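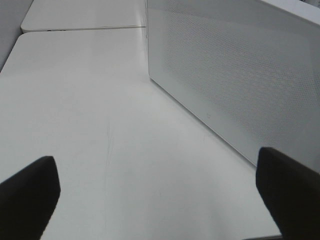

Start with the wrist camera, someone called out before I'd even sat down, because if the policy can't find its way with so little to look at, the rest of the numbers don't mean much to me. Fair enough, so we took item 2 first and I've kept my notes in the order we really talked.

Minutes, manipulation methods group, January 2018
Present: the Bumside people, both of us from Vulari, Arriaga on the phone (bad line, sorry if I've missed things)

Item 2. Wrist view alone versus wrist plus fixed view
I went through the results. We have 164 demonstrations of the microwave task, and I trained the same network twice on them, once with only the wrist view and once with the fixed camera added. Each got 80 trials. Wrist only finished 53 of them, and most of the misses came early on, when the gripper was still over open tabletop and the network had nothing but white to steer by. It just drifts! With both views the early drift mostly went away, and the trouble moved to the reach into the oven. I don't have a final count for that one yet (two batches were scored by different people and I want to go over them again), so please don't quote me.

Arriaga asked if we could put tape marks on the table to help the wrist view. We went back and forth on this for quite a while and left the table plain for now. I'd like to try it later as its own condition.

Item 1. Approval of the November minutes
Approved, with "grasp rate" changed to "finish rate" on the second page. My typo, my fault.

Item 3. Scoring the reach into the oven
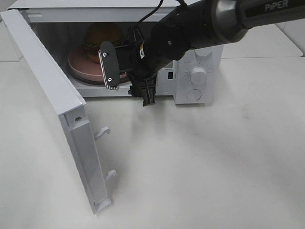
Statirham wrote in to say that a reach shouldn't count as good just because the fingers got past the front opening, and that touching the open door ought to cost something. I agree with the first half. On the door we were split, so I'm going to score it both ways and bring the two tables next time. Bumside would also like the plate and the burger scored separately, so a run that moves the plate but spills the burger gets its own column. More work for whoever's scoring (me), but okay.

Item 4. Labeling
We're at 2,345 labeled clips. A few have the start of the reach marked too late, and Vulari will fix those before I retrain anything.

To do
Me: rescore the two batches, both door rules
Vulari: fix the late labels
Bumside: send the column names for plate and burger
Arriaga: write up the tape idea, half a page is plenty

We ran over, and item 5 (storage) moves to the next meeting.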